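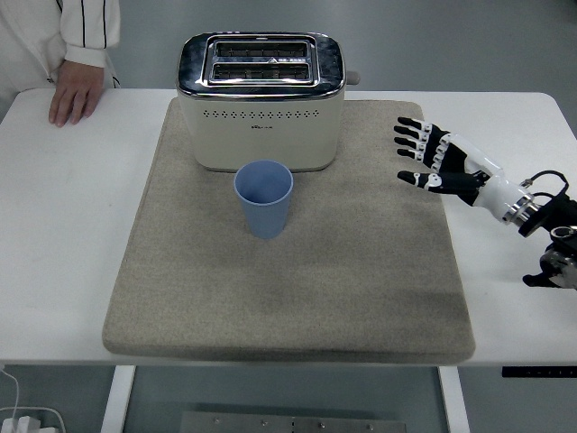
1/ トースター沼の話

梅雨入り前の日曜、予定がまるごと飛んだので、ずっと書きたかった「朝の食パンをどう焼くか」問題を連投します。長いです。興味ない人はミュートしてください〜

2/
まず前提。うちは朝パン派です。実家はごはんと味噌汁だったので、一人暮らしを始めてから急にパンに転んだクチ。だからパン歴は浅いのに、口だけは達者という一番めんどくさいタイプです(自覚あり)

3/
で、ポップアップ式が好きなんですよ。スロットに入れてレバー下げるやつ。オーブントースターのほうが便利なのは知ってます。グラタンもできるし餅も焼けるし。でも食パンに限って言えば、両面が近くから一気に焼けるあの感じが好き。外カリッ、中はまだちょっとしっとり。

4/
クリーム色のトースターってずるくないですか。白でもなくベージュでもなく、上のふちだけピカッとしてると、もうそれだけで朝ごはんがおいしそうに見える。中身の性能の話をまったくしてなくてすみません。見た目、大事。

5/
駅の向こうの「Gadell」というパン屋に通っています。角食と山食があって、わたしは断然山食。ただ山食は背が高いので、ポップアップ式だと頭がはみ出る問題がある。はみ出たところだけ白いまま出てくる。あれ、みんなどうしてるんですか??

6/
わたしの今のところの答え→途中で一回上下をひっくり返す。
焼き目2段階目くらいで一度上げて、逆さまにして、もう一回短く。真ん中が二度焼きになって帯みたいに濃くなるけど、そこがまたおいしい。見た目は悪いです。

7/
Gadellの山食は一斤で買うと好きな厚さに切ってくれます。前は4枚切り一択だったんだけど、4枚切りはうちのスロットに入れると両側がこすれて、取り出すとき耳がボロッといくんですよね。泣く泣く5枚切りに。そしたら5枚切りのほうがバターとのバランスがよかった。負けを認めます。

8/
バターの話していいですか(する)
冷蔵庫から出したての硬いバターを焼きたてに塗ろうとして、パンに穴をあける人生を長年送ってきました。最近はパンを焼く前に薄く切って小皿に出しておくだけ。焼けるころには塗れるとまではいかなくても、のせたら溶けてくれる。なんで今までやらなかったんだろう。

9/
逆に「焼く前に塗る派」の友だちもいて、しみしみになってうまいらしいんだけど、ポップアップ式では絶対にやらないでください!! バターが下に垂れて電熱線のほうに行きます。煙も出るし普通に危ない。塗ってから焼くならオーブントースターか魚焼きグリルで。

10/
ジャムは「Urnasance」のあんずがいま冷蔵庫にいます。ひと瓶1000円。高い。高いんだけど、甘さより先に酸っぱさが来るのが好きで、なくなりそうになるとまた買ってる。6月に入ってから瓶の底が見えるペースが明らかに早い。暑いと酸っぱいものがほしくなりますね。

11/
冷凍の話も。食パンは買った日に食べないぶんは全部冷凍します。1枚ずつラップ→まとめて保存袋。冷蔵庫に入れるのはパサパサになるのでやめました。
凍ったままトースターに入れてOK。うちは解凍ボタンを押してから、いつもの焼き目でちょうどいい。常温のときより外がパリッとする気がする。

12/
賛否あるやつ言っていいですか。
焼く前の食パンに霧吹き、わたしはやらない派です。オーブントースターの人はぜひ。でもポップアップ式は電気のものの中に濡れたパンを突っ込む感じがどうにも落ち着かなくて。あくまで気持ちの問題+念のため。

13/
パンくずトレイ、最後に掃除したのいつですか。
わたしは先月まで存在を忘れていました。引き出したら、もう、砂場。焦げくさいなと思ってたのは焼きすぎのせいじゃなかった。それからは週末にコンセントを抜いて、冷めてるのを確認して、流しの上でトントンするだけ。においが全然ちがう。

14/
あと、詰まったパンをフォークでほじるのは本当にだめです。昔やってました。プラグを抜いて、冷めるまで待って、逆さにして振る。待ってる間におなかが空くけど待つ。

15/
焼き目のダイヤル問題。
あの数字って分数だと思ってる人、わりといません? わたしはずっと「3=3分」だと信じていたんだけど、機種によっては単なる焼き加減の目盛りらしくて、説明書を読んだらちゃんと書いてあった。説明書、読みましょう(自分に言ってる)

16/
続けて焼くと2回目のほうが濃くなりやすいのもこれで納得。本体があったまってるから。家族のぶんを順番に焼く人は、2回目をひと目盛り下げてみてください。うちは一人なので、おかわりのときだけこの技を使います。おかわりは、します。

17/
飲みものは「Orozco」の深煎りを牛乳多めで。22グラムを濃いめに淹れて、同じマグにどばっと牛乳。コーヒー好きの人には怒られそう。でもバタートーストにはこれくらいぼんやりしたカフェオレが合うんですよ。ジャムの日だけ紅茶にします。

18/
最近のお気に入りの組み合わせ置いておきます
・バター+塩ひとつまみ+はちみつ
・クリームチーズ+あんずジャム
・マヨ少し+きゅうり薄切り+黒こしょう(暑い日の朝これ)
・のりの佃煮+バター
佃煮は騙されたと思ってやってみて。実家の血が騒ぐ味がします。

19/
きゅうりのやつは、パンを焼いたあと少し立てかけて湯気を逃がしてからのせると底がべちゃっとしません。お皿に直置きすると裏がしめるので、わたしは「Jasska」で買った小さい網を使ってます。ケーキを冷ますやつのミニ版みたいなの。洗うのがちょっと面倒。

20/
書いてたら食べたくなってきたので焼いてきます。冷凍庫にあと1枚あるはず。山食の頭はみ出し問題、ほかにいい方法を知ってる人いたらリプください。横向きに入れるのは、うちのは幅が足りなくて無理でした!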